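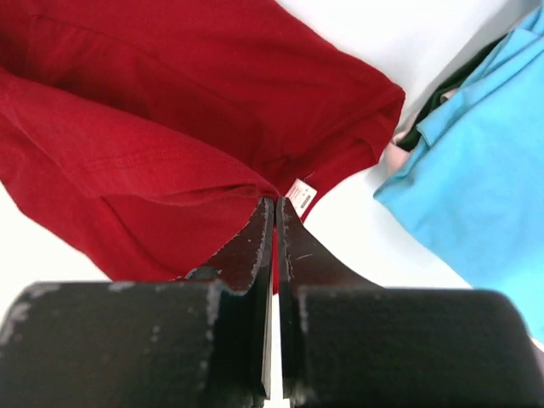 The grasp is the wrong unit of work

Last updated: September

Most cloth-handling software I review is organized around the grasp. There is a grasp detector, a grasp score, a grasp planner and a grasp log. What happens to the garment between one grasp and the next is left to a motion planner that treats it as a rigid box attached to the tool. I think this is a mistake in the architecture, and tuning the detector will not repair it.

Consider what a pinch on a shirt corner tells the controller. The fingers have stopped at some gap and the motor current has risen. From that, the state machine concludes "object held" and moves on. Whether the fingers have one layer or two, a hem or a fold, a seam or a care label, is a separate question. On the Firkitz stack, which I maintained for two releases, a hem corner and a double fold in the middle of the shirt produced the same event. Every later step inherited that ambiguity. The fold planner then assumed a corner and computed a clean trajectory for a shirt that was not in the configuration it believed.

The usual answer is a better detector. Hatem Ezzat argued for this in the Bultura design notes, and his case is reasonable: hems and seams have visible structure, labeled data is cheap, and a detector can be tested offline. We did train one. On a held-out set of 2979 wrist images it separated hem from fold well enough to ship. It did not help much on the machine. The detector looked before contact, and the cloth moved during contact. A correct label on a stale image is still a wrong label.

The fix that worked was dull. We kept perception running through closure and lift, and carried the result as a belief with a timestamp, in place of a flag. The held-cloth estimate updates at 10 Hz, which is slow by control standards and fast enough for a shirt moving at lift speed. The planner may refuse to start a fold if the estimate is older than one motion segment.
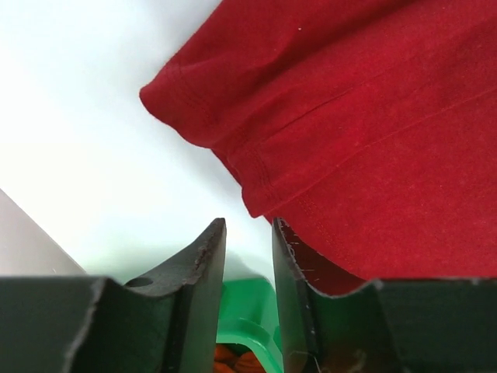 Should the planner carry a full cloth simulation to support this?

Only if a smaller model has failed first. A hem line, a grasp point and a rough hanging extent cover most sorting and placing decisions, and a mesh with 2000 nodes mainly gives you more parameters to get wrong.

I hold this view more strongly after working with the Virberg simulator. It is a good simulator. Its stiffness values, though, were fitted to a few new garments, and washed cotton did not follow them. The team spent most of its time on the fit. The coarse model needed eight numbers and could be corrected from images during the lift.

There is a tooling cost as well. Grasp-centered logs store a snapshot and an outcome, so a failed fold shows up as a good grasp followed by a bad result, with nothing in between to inspect. The Nasr log format has a continuous cloth-state channel - optional, and off by default. I would make it mandatory. Disk space is a weak objection when the alternative is rerunning the failure by hand.

None of this requires a new gripper or a larger network. It requires the interface between perception and planning to admit that cloth keeps changing after the fingers close. Teams that cannot change the interface this year should at least record the age of every estimate the planner consumes, and plot it against fold failures before ordering more training data.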